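Why I've fallen for slow soup

It started with a cold August evening in Nillerden, a bag of tired carrots and no wish whatsoever to go to the shop. I made soup. It took most of the evening, and it was so much better than the soup I usually bash out in twenty minutes that I've been making it the long way ever since, and boring everyone I know about it.

Boards, plates and worktops:
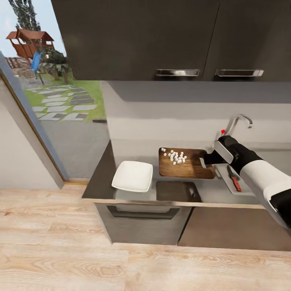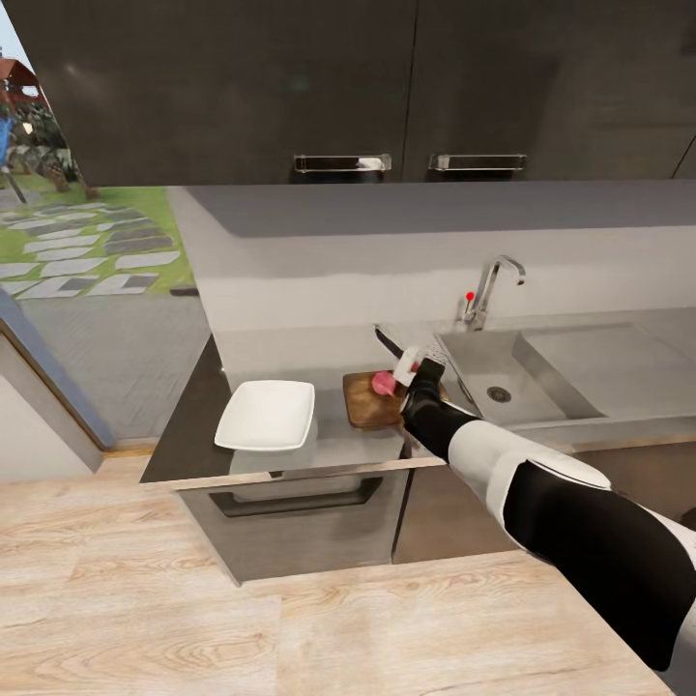
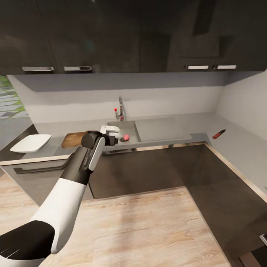

Parvathi Nadar
Home cook, allotment holder and writer of this blog

So, slow soup. I don't mean a slow cooker (I have one, it lives under the stairs and I've no quarrel with it). I mean an ordinary pan on the lowest flame you can get, and onions given far more time than any recipe ever admits to. Most recipes say five minutes until soft. Five minutes! My onions get 45, with a lid on for the first half and a good pinch of salt right at the start, and by the end they're the colour of toffee and taste like something you'd happily eat on their own with a spoon. I have done that, standing up.

I learned it from my neighbour Vimala Kulkarni, who used to cook for a walking hostel up at Brullbridge and fed whoever came through the door soaked to the skin. Her onion pan is wide and heavy and has lost one of its handles. She stirs it when she walks past and otherwise leaves it be. I asked her once how she knew when they were done and she said "when the kitchen smells right", which annoyed me at the time. After a few goes I knew exactly what she meant. There's a sharpness in the air to begin with, then it goes sweet, then a bit nutty, and that's your moment.

After the onions come the roots. I use 800 grams of whatever's about, peeled and chopped fairly small: carrots, swede, a parsnip if I've got one, the odd potato for body. I was never a neat chopper and I'm still not, but I've come round to cutting everything to much the same size, as you don't end up with crunchy swede bobbing in a bowl of mush. Celery goes in too, leaves and all. I used to throw the leaves away and I'm quite cross about that now, they're the best bit!

Then stock, or water if there isn't any. Water is fine. Truly, if you've been patient with the onions you can use water and a bay leaf and the rind off an old bit of cheese and it will taste of far more than you put in. The cheese rind was Anil's idea (he's my brother-in-law and he can't bear to see anything go in the bin) and I resisted it for ages because it looks awful floating about. Fish it out before anyone sees.

It wants two hours after that, barely moving. I've tried one hour and it's nice. I've tried 3 and couldn't taste any difference, though the windows steamed up beautifully and I got a whole shelf of seedlings potted on.

A few things I've found out since my first batch:

Lentils should go in for the last half hour. Put them in with the roots and they vanish, though that does make it lovely and thick, so perhaps you'd like that.

Lemon at the end, always. Half a lemon squeezed over the pan just before serving wakes the whole thing up.

Don't blend all of it. I take out two ladlefuls, blend those and stir them back in. Smooth soup is for when you're poorly.

It's better the next day and better still the day after. I now make it in the evening on purpose and have cheese on toast that night.

Yamuna Devadiga wrote to me after my last post to say her family do something very similar with pumpkin and a spoonful of tamarind, and I tried it straight away and ate it for three lunches in a row. Do send me more like that. I'd especially love to hear from anybody with a good way with cabbage. Mine always comes out grey and smelling of school, and I've got four enormous ones down at the allotment that won't wait much longer.

Next time I'll write up the bread I've been having with it, a very plain rye loaf which has failed twice and come out gloriously once. I'm giving it another go before I put the recipe anywhere near you.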